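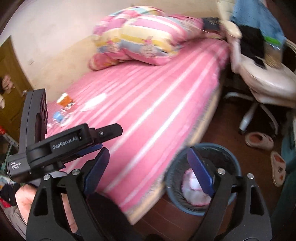
Right hand on the grip, blue pads open.

Hi, I'm Živko Živković, and I run Orard, a tiny record label and songwriting school on the second floor of the old Krasniqi building. I started out playing bass in a wedding band called Leltach (we knew 50 songs and played maybe half of them well!), and somewhere along the way I found I liked helping other people finish their songs even more than playing my own.

These days there are four of us. We record singers and small bands, mostly folk and pop with a bit of whatever walks in the door, and we teach songwriting to anyone from age 12 up. You don't need to read music. Bring a phone full of half-hummed ideas and we'll start there - that's how our first release, the Markia EP, came together.

Classes run in groups of four, two hours at a time, and a new round starts every October. Each round ends with an open night where everybody plays one new song, and yes, I play one too. If you'd like to record with us, send me two rough demos and tell me who you've been listening to lately. I answer all the mail myself, usually late at night with the kettle on.

We use cookies to keep this site running. By browsing on, you accept our cookie policy. OK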